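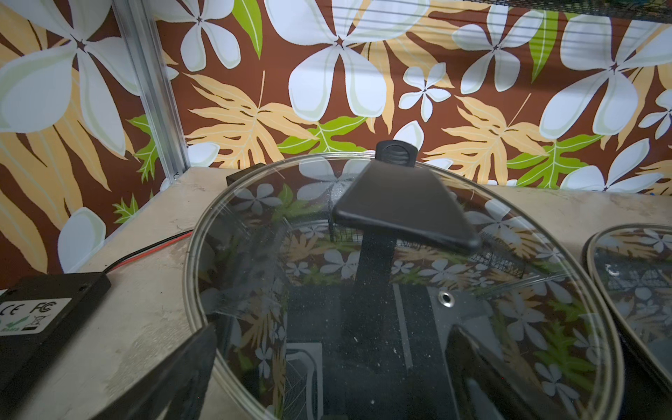

Dilwyn Humphreys wrote back before breakfast to say the second starter was too wet, and that if I keep feeding it by eye I will never know which flour is doing what. He has a point, and I grumbled over my coffee for a bit and then went and got the scale out.

June 15, 2020

So, a fresh page and a fresh start. Both jars got a proper feed this morning, equal weights of flour and water, the rye one on the left and the white one on the right (I have finally put tape on them, Ayanda, you can stop asking). The rye had more than doubled overnight and smelled lovely, like apples that have been in the bowl a little too long. The white was sulking. It had a few bubbles up the side and a thin gray layer of liquid on top, which I stirred back in. Last February I would have poured it off, but I did that for most of the month and all I got was a stiffer, sadder starter.

Mixed the test dough at 9 with the Mellthorpe flour, the coarser bag, since the fine one is down to the last scoop and I want to save it for the comparison bake. It drinks up far more water than I'm used to! I held some back and then ended up putting all of it in anyway, plus a splash. Salt went in after the rest and took forever to work through, and I had gritty fingers right up to the second fold.

Folds: four planned, three done. I got talking on the phone and missed the last one by so long that there seemed no sense in it. The dough felt soft but held together, a bit slack at the edges of the bowl. Shaped it anyway and put it in the fridge in the basket with the rice flour, which I was generous with after the business with the last loaf and the towel.

Ayanda Buthelezi thinks we should bake the next pair after 7 hours cold and 13 hours cold, same dough, same oven, and cut them side by side. I like this very much, though it does mean one of us is getting up in the dark. Her other idea was to try the old Aquino recipe with the potato water, and I'm going to leave that one until the white jar cheers up.

To do before the pair goes in: order more of the fine flour, find the oven thermometer, ask Dilwyn what he means by "too wet" in actual numbers. Also the rye jar needs a bigger jar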